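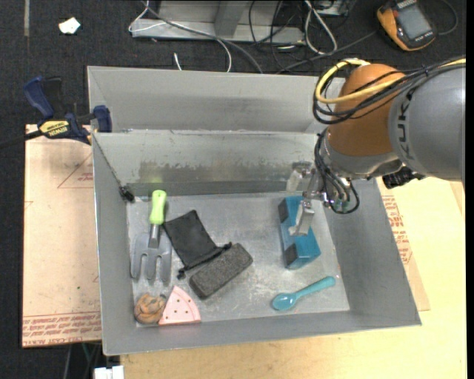 Dec 7, 2021
By Khang Đỗ

Protective stops on a bin-picking cell usually come from a few cheap causes, and most can be cleared with hand tools. The fault covered on this page is contact during descent: the fingers come down on an item or on the bin, the force limit trips, and the arm holds position. Tall or upright items are the usual trigger. A block standing near the side, like the teal one under the fingers, leaves little room for a finger to pass between it and the wall. Flat items such as the sanding pad and the spoon cause a different fault, a missed pick, which I will cover separately.

Before reaching in

Put the controller in manual reduced mode and press the emergency stop. A protective stop alone does not make the cell safe to enter, as some cells resume when the fault is acknowledged. Kiros Birhane had his glove pinched at the Platetik shop that way. The program restarted from the panel while he was straightening a part. No injury, one torn glove. Keep the pendant with the person whose hands are in the bin.

Checking the clamp

A bin that shifts 2 mm will put every taught height and wall limit in doubt. Push on each corner by hand. If it moves, retighten the bar clamp and check that the pad bears flat on the rim. On sloped sheet metal the pad tends to creep outward under vibration. Cardboard under a bin compresses over a few weeks, so recheck the floor height whenever the sheet is changed.

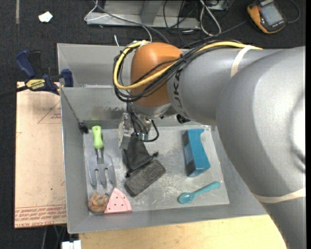 Fork, sanding pad and spoon on the bin floor, with the gripper over the stacked items.

Stacked items

When one item rests on another, the depth reading may return the lower surface and the descent runs too deep. Set the approach to stop 15 mm high and finish at reduced speed. Our cell at Taviter tripped 13 times in one shift before this change. Thảo Ông logged the stops and found almost all of them on overlapping items.

Cables

Jog the wrist slowly through its full range and watch the loops. A loop that catches on the rim can give the same force fault as a collision. Tie the bundle with hook-and-loop strap, leaving enough slack for the last joint to turn fully. Do not use zip ties pulled tight. Replace any cable with a cut jacket.

Restarting

1. Remove the item that was hit and inspect the fingertips for bends.
2. Back the arm straight up in manual mode.
3. Wipe grit and dust off the bin floor.
4. Clear everyone from the cell, then reset the stop.
5. Run the first cycles at 40 percent speed with a hand near the stop button.

If the fault returns at the same height with an empty bin, check the tool length setting before touching the force limit. Raising the limit hides the fault and bends fingers.

Shares: 15 | Comments: 2

Get new shop tips by email. You can unsubscribe at any time.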